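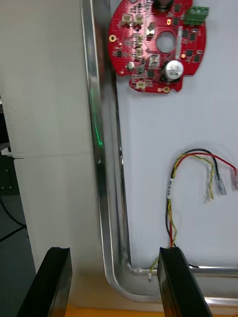
Most of this talk is about remote control, and I want to get the hard part out first. Laizer is our pair of hand-held controllers. The person sits at a desk, moves the controllers, and the two arms copy. That is fine for picking up a box. Wiring is another matter. Look at the three crimped terminals on the harness, up in the loop to the right: from the wrist camera you can see where each one points, but you can't feel how stiff the wire is behind it. Pause and let people look. The operator has two black fingers, no sense of touch, and a lead that springs back when let go.

Who we are (keep short)
Lallinon started in December with one bench at Trokholm. Lejla Perić runs the demonstrations and trained all the operators. I do the data side, so send the questions about control delay to her.

What counts as a demonstration
One demonstration is one attempt at one task, start to finish, by one person. We have 3234 recorded so far. We threw out 568 of those after review. Say what a throw-out is: the arm bumped the bench, the operator stopped to talk, or a camera dropped out. A fumbled grasp that the operator puts right is kept. People always ask about this one. We want the robot to see recoveries.

By hand or by remote
We tried both. Guiding by hand means holding the arm itself and pushing it through the motion. New people pick it up in a morning. Two problems for us. Your own hands and sleeves end up in the camera view, and one person can't easily guide two arms at once. Remote control took our operators a good deal longer to learn. We still use hand guiding to set start positions.
If someone mentions gloves: we haven't tried them, move on.

Laying out the bench
Parts go in yellow bins, two each side, with the steel tray in the middle where both arms can reach it. We line the tray with white paper, as the bare metal gave us glare in the overhead view. Solenoids have a bin to themselves, so do the round red boards. Leads and harnesses are on the right. The operators asked for shallow bins after a week of hitting the walls with the gripper. Parts are dropped in any old way between attempts. In the early sessions we set them out neatly, and the trained robot was lost as soon as a solenoid lay at an angle.

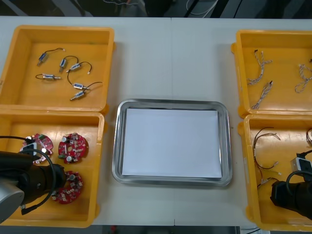
How many are enough
For picking a board out of a bin and placing it, 200 demonstrations gave us something we could show visitors. For putting a terminal on its post we have 2000 and I would not show it to anyone yet. Don't give a success rate here, the test set changed halfway through and the numbers don't compare. Offer to send the write-up.
Also mention operator style. Lejla turns the wrist before she goes down to the part. Two of the others go down and then turn. Mixing the two made the robot hesitate above the bin. We now agree an order of moves before each session and write it on a card.

Things we would change
Shorter sessions. After forty minutes the grasps get sloppy.
Fix the bench camera down properly before the first recording.
Label each attempt when it ends and don't leave it until the evening.

Close
Thank the Lullgate organisers. Slides last updated 2019-10-27, the link is on the handout. Ten minutes for questions, Lejla to join me at the front.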